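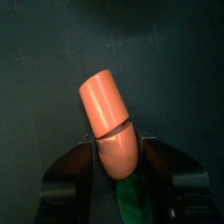

### 4.2 Zuordnung der Ansichten bei verdecktem Greifpunkt

Das Verfahren Paneck erhält in jedem Zeitschritt die Bilder der Handgelenkkameras und der fest montierten Kameras sowie die Gelenkstellungen beider Arme. Die Bilder werden getrennt kodiert und erst danach zusammengeführt. Eine gemeinsame Kodierung aller Ansichten, wie sie Droker verwendet, haben wir in Vorversuchen ebenfalls geprüft. Sie ließ sich schneller trainieren, reagierte aber empfindlich darauf, wenn eine der festen Kameras zwischen zwei Aufnahmereihen leicht verstellt worden war.

Für jede Ansicht schätzt das Netz zusätzlich ein Gewicht, das angibt, wie stark diese Ansicht in die nächste Bewegungsvorgabe eingehen soll. Die Gewichte werden nicht gesondert annotiert. Sie ergeben sich aus dem Nachahmungsfehler und einem Glättungsterm, der sprunghafte Wechsel zwischen den Kameras bestraft. Ohne diesen Term wechselte die Gewichtung während der Annäherung häufig hin und her, was an den Greiferspitzen als Zittern sichtbar wurde.

Der Datensatz umfasst 1.377 Demonstrationen, die am Standort Joltiditz durch Fernsteuerung aufgezeichnet wurden. Davon wurden 118 für die Auswertung zurückgehalten. Die Aufteilung erfolgte nach Aufnahmereihen, damit sich nahezu gleiche Anordnungen nicht auf beide Teile verteilen. Demonstrationen, in denen die bedienende Person einen Griff abbrach und neu ansetzte, blieben im Trainingsteil enthalten. Wir haben lediglich die Wartezeit vor dem ersten Bewegungsbefehl entfernt.

Abbildung 4 gibt den Arbeitsplatz aus der Sicht einer festen Kamera wieder. Die beiden Arme stehen sich an der schwarzen Tischfläche gegenüber, der rechte mit einem orangefarbenen Gegenstand am Greifer. Auf dem Tisch befinden sich ein graues, becherförmiges Gefäß, ein flaches Teil mit pfirsichfarbenem Rand und ein kleiner Gegenstand in Weiß und Rosa. Dunkler Stoff schließt den Arbeitsraum nach hinten und zu den Seiten ab.

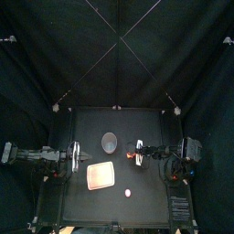
**Abbildung 4:** Arbeitsplatz mit zwei Armen, Ansicht einer festen Kamera.

Die Anfangslagen der Gegenstände wurden vor jeder Demonstration von Hand verändert. Vorgaben dafür gab es nur insoweit, als jeder Gegenstand von mindestens einem Arm erreichbar sein musste. Die Lage der Arme zu Beginn war dagegen fest. In der Auswertung wurden dieselben Anfangslagen für alle verglichenen Verfahren wiederhergestellt, wobei ein halbtransparent überlagertes Referenzbild als Hilfe diente. Die verbleibende Abweichung haben wir nicht gesondert vermessen.

Verglichen wurden drei Verfahren: Paneck, Droker und Joshi. Joshi nutzt ausschließlich die festen Ansichten und wurde mit unveränderten Einstellungen auf unseren Daten trainiert. Bei freier Sicht auf den Greifpunkt lagen die Ergebnisse dicht beieinander. Unterschiede zeigten sich vor allem dann, wenn der Greifer den Gegenstand für die feste Kamera teilweise verdeckte. Joshi schloss die Finger in diesen Fällen häufig zu früh. Droker erreichte die richtige Position meist, hielt dort aber mitunter an, ohne zu schließen. Paneck verlagerte das Gewicht während des Absenkens auf die Kamera am Handgelenk und führte den Griff in der Regel ohne Unterbrechung aus.

Diese Verlagerung tritt nicht bei allen Gegenständen zum selben Zeitpunkt auf. Bei länglichen Gegenständen beginnt sie früher, vermutlich deshalb, weil ihre Ausrichtung aus der Nähe besser zu bestimmen ist. Bei hellen Gegenständen mit überstrahlter Oberfläche bleibt die Gewichtung länger unentschieden. Eine kürzere Belichtungszeit der festen Kameras verringerte diesen Effekt, verschlechterte jedoch die Erkennung der schwarzen Greiferfinger vor dem dunklen Stoff. Wir haben die ursprüngliche Einstellung daher beibehalten.
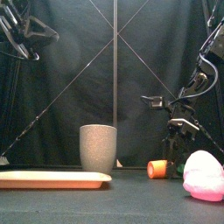
Horacio Echeverría wandte bei der Durchsicht einer früheren Fassung ein, die gelernten Gewichte könnten schlicht der Höhe des Greifers über dem Tisch folgen. In diesem Fall genüge eine feste Umschaltregel, und der zusätzliche Netzzweig sei überflüssig. Er schlug vor, die Gewichte durch eine reine Funktion der Höhe zu ersetzen und den Vergleich zu wiederholen.

Wir haben diesen Versuch mit zwei Varianten der Umschaltregel durchgeführt, einer sprunghaften und einer stetigen. Beide arbeiteten bei unverdeckten Gegenständen so zuverlässig wie Paneck. Bei seitlicher Annäherung, bei der sich die Höhe kaum ändert, blieb die Gewichtung jedoch bei den festen Kameras, und die Griffe misslangen öfter. Der Einwand trifft damit auf senkrechte Griffe zu. Für Griffe von oben verwenden wir die stetige Regel inzwischen als weitere Vergleichsgröße; die zugehörigen Verläufe stehen im Anhang.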